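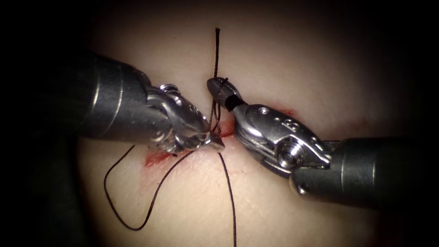 Getting started with the Brestov suture practice kit

The Brestov kit from Hinemar is sold to teaching labs that already own a two-arm surgical robot and want something to sew on. It contains pads, thread, needles and the Wakex logging software. It does not include arms or instruments. These steps cover setup and a first line of interrupted stitches. They were written by Costel Coman and tried out on our own bench by Sebastian Onu, who had not used the kit before.

What you need

Two needle-holding instruments, one per arm
One Brestov pad
Braided black suture with a curved needle attached
A lamp you can aim at the middle of the pad
The Wakex software, installed and licensed

The pad costs 9 dollars if you buy the large box and more if you buy singles. A Wakex license is 600 a year for one bench. The older Dinu pads also fit the tray, but they are stiffer and the edges tear if you pull hard.

Step 1: Fix the pad

Press the pad into the tray until all four corners click. Turn it so that the cut runs left to right between the arms. Check that both instruments can reach either end of the cut without the shafts crossing. If they cross, move the tray and leave the arm bases where they are.

Step 2: Set the light and the scale

Aim the lamp at the center of the cut. Dark corners are fine. Set motion scaling to the middle value in Wakex. Sebastian started on the fine setting and spent most of a Friday moving the arms an inch at a time.

Step 3: Load the needle

Hold the needle a little behind its middle and close the jaws all the way. Keep the thread clear of the wrist joint before you move. Start at one end of the cut and work toward the other, finishing each stitch before you begin the next. 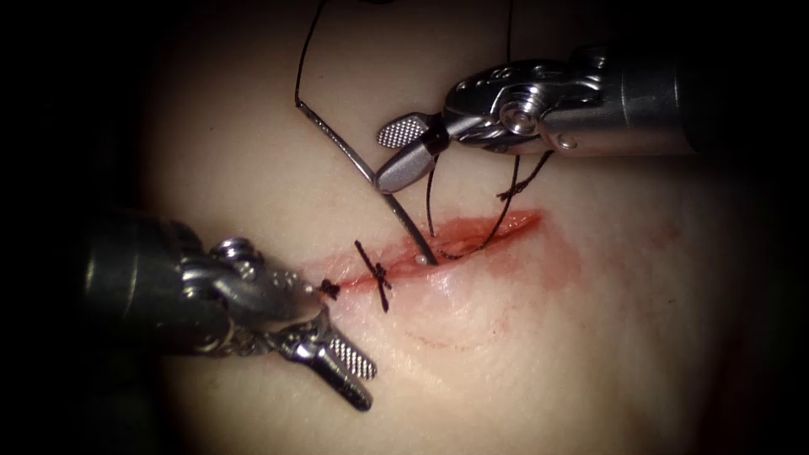
Go in square to the surface and turn the wrist through the curve of the needle. Don't push straight. Pull the needle out on the far side with the free instrument, then draw the thread through until a short tail is left.

Step 4: Tie the knot

Wrap the long end around the closed jaws, reach for the tail, and pull the two ends apart level with the pad. Repeat in the other direction. Three throws hold well with the supplied thread. Stop pulling once the edges meet. There is no force feedback on most arms this kit is used with, so watch the edges of the cut.

Step 5: Check for slack

Loose thread catches on the wrist more often than on anything else. Look at the close-up view before each new bite and lift any loops away with the free instrument.
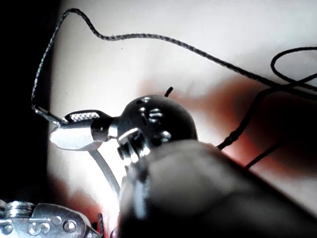
Close-up view with dark cord across the top and a loop at the right.

Step 6: Save the run

Press Stop in Wakex before you park the arms, or the parking motion gets added to your time. Runs are saved by bench and pad number. The free storage holds 500 runs, after which the oldest ones are deleted without a warning. Our first full line took 27 minutes.

Replacement pads ship from Hinemar. Orders placed in November were slow to arrive, so keep a spare box.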